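From the Kitchen Shelf
Mundelthorpe Neighbors Newsletter, May

Well, the lilacs are finally open along Candell Street, my windows are up, and the first sticky morning of the year has arrived, which in my house means the brown sugar has turned into a brick and the good crackers have gone soft as bread. So I thought I'd spend my corner of the newsletter this month on the pantry, and on getting it ready for summer before summer gets to it first. Several of you asked for this after the spring potluck, and Tin-yau Hung has asked me twice (once while I had both hands in a bowl of slaw, so I hope he'll forgive me if my first answer was short).

I grew up in an apartment where the kitchen had one cupboard, and my mother ran that cupboard like a ship. Everything was in jars. She saved every jar that came into the house, soaked off the label in the sink overnight, and dried the lid separately on the windowsill. I found this embarrassing as a teenager and I do exactly the same thing now. You don't need to buy a matching set! Pickle jars, jam jars, the tall ones olives come in, they all do the job if the lid closes tight.
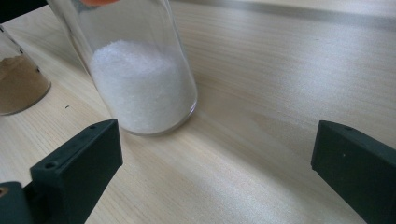
What goes soft, what goes hard

Damp air doesn't treat everything the same way. Table salt pulls in moisture and clumps. White sugar clumps too if it's left open. Brown sugar goes the other way, because it starts out moist and hardens when it dries out, so it wants a tight lid all year long. If yours has already gone hard, put a slice of apple or bread in the container, close it up, and leave it overnight. Take the slice out as soon as the sugar is soft, please, and don't ask me how long I once forgot one.

Flour I keep in the coldest, darkest spot I have. Whole wheat flour goes in the freezer, along with the walnuts and the sesame seeds, since all of those have oils that turn bitter once the weather warms up. Smell is your best guide. Fresh walnuts smell like almost nothing, and old ones smell like crayons.

Spices are the sad part of this job. Chak-lun Sin brought over a shoebox of his for me to go through last month and we sat at my table with the back door open, sniffing and sorting and getting very little done because he kept remembering meals. Whole spices hold up for years. The ground ones fade a good deal sooner, paprika and cumin especially, and a jar that smells like dust is going to taste like dust. 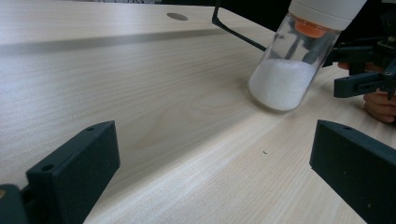
The other thing I would tell anybody starting out is to empty one shelf at a time. I know the temptation is to pull the whole pantry out at once on a burst of energy, and then by four in the afternoon you're standing in a sea of lentils with supper still to cook. One shelf, wipe it down with warm water and a little dish soap, let it dry all the way, and put things back. Have a cup of tea. Do the next one tomorrow if you feel like it.

While the shelf is bare, look in the corners for pantry moths. They get in with the grains and the birdseed, and the first sign is usually a bit of webbing under a lid or along a seam. Anything with webbing in it goes straight out to the bin, and then you vacuum the shelf holes, where the pegs go, because they do love a shelf hole. Chun-hung Chien swears by bay leaves in the rice. I've never seen it make a difference at my place, but the rice smells lovely, so I've kept it up.

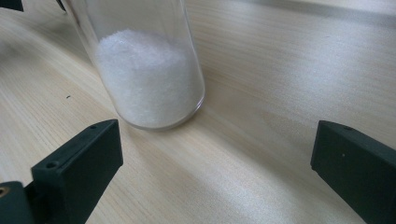

Sugar or salt? Label your jars, friends.

Yes, about labels. Masking tape and a marker, what it is and the month you opened it, stuck on the side and never on the lid, because lids wander. I have made a lemon cake with salt in it, for my in-laws, and they were so polite that each of them finished a whole bite. After that I became a label person. Pak-hei Lo puts a dot of red nail polish on the bottom of her salt jar as well, so she can check without her glasses.

Honey and syrups can stay at room temperature, and honey that has gone grainy only needs to sit in a bowl of warm water for a while. Maple syrup, the real kind, belongs in the refrigerator once you've opened it. Molasses will keep in the cupboard just fine, though wipe the threads of the jar before you close it or you'll be calling your strongest neighbor over to open it next time. (Mine is Tin-yau, bless him.)

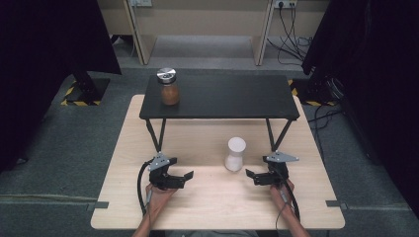
And if you end up with more than you can use, bring it along to the pantry swap. We're holding it at the Kidari Room, 1607 Candell Street, from 2 to 4 in the afternoon on the last weekend of May, the same day as the plant table. Unopened packages and whole spices are very welcome, and so are clean empty jars with their lids. Homemade preserves are fine too if you write down what's in them. Our mailing list is up to 119 households now, so do come early if you have your heart set on something, and park behind Tse Hardware if the street is full.

Next month I want to write about cold noodles, and I'd love your family versions. Leave them in the box by the Kidari Room door, or just stop me on the sidewalk.

Warmly,
Mahtab Zarei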